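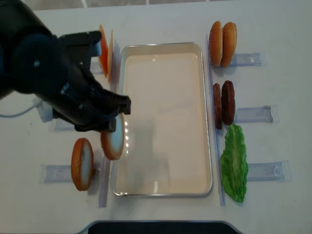 A bun cut into two halves, with the pale cut faces showing.

Bun (bread)

A bun is a small, usually round bread made from flour, yeast, water or milk, and often fat and sugar. Buns may be plain or filled, and many kinds are split across the middle to hold meat, fish or vegetables.

Regional forms

In Trumirthorpe, the term covers any roll baked for a single person. The Pulus bun, made in the town of the same name, contains potato and is glazed with milk before baking. It is traditionally eaten in May, when the first butter of the season is sold. The food writer Intan Yusof traced the recipe to the Harahap bakery, which once supplied up to 785 buns a day to the Bikow market.

Preparation

Bun dough is kneaded until smooth and left to rise twice. The second rise takes place after shaping and is shorter than the first. Most plain buns bake in 11 minutes in a hot oven. Doughs high in sugar brown faster and are baked at a lower heat.

Storage

Plain buns keep for up to three days in a closed container. They may also be frozen whole or sliced. Toasting the cut sides slows the soaking of sauces into the crumb.

See also: Bread roll; Sandwich; Yeast dough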